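The Water at Celtholm

My aunt paid 930 dollars for the bore at Celtholm and believed every word the diviner told her. I was home that April to help with the fences, and I believed none of it.

He came up from Dendamport in a ute with a cracked tail light and two bent lengths of fencing wire. No drill, no maps. He walked the bottom paddock with the wires held out in front of him like a man carrying soup, and where the ground dipped beside the old yards they swung together.

"Sweet water," he said. "Fifteen metres, maybe less."

I pointed out that the dip was the lowest spot on the property and the only place the grass stayed green. He looked at me kindly. My aunt told me to put the kettle on.

The drillers from Ocampo went down 15 metres and got dust. They went down further and got grey clay, then a sort of gravel, and at last something that ran brown into a bucket and smelled of coins. The diviner said the vein had moved. Veins did, he said, when there was doubt about.

"So it's my fault," I said.

"I didn't say whose doubt."

My aunt wrote him his cheque on the bonnet of the ute. She had been on that place for most of her life and had seen off two banks and a husband, and I could not work out what she was buying. I asked her at tea. She chewed for a while.

"Your grandfather paid a geologist from Flultier," she said. "He had a degree and a very nice hat. Same clay."

"At least he had a reason for digging where he did."

"He had three pages of reasons. I've still got them somewhere."

The tank held about 300 litres by then and the forecast was for nothing. I lay awake on the sleepout listening to the pump cough, and I thought that if it came good I would never hear the end of it. I am not proud that this bothered me more than the stock did.

In the morning she had already been down to the bore and was at the sink, washing her hands for a long time.

"Well?" I said.

"Go and see for yourself," she said. "You won't take my word." 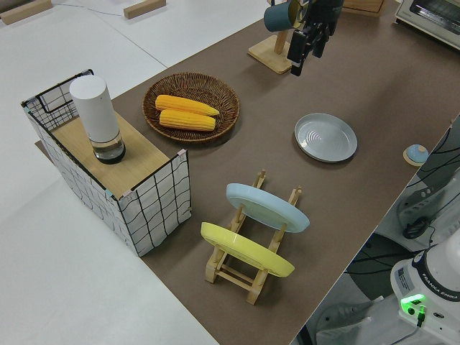 The Second Hole

It was running clearer, I'll give it that. I filled a jam jar and held it up to the sun, and there was still a thread of something turning in the bottom. She drank it anyway. I drove into town and bought a carton of the bottled stuff, and hid it under my bed.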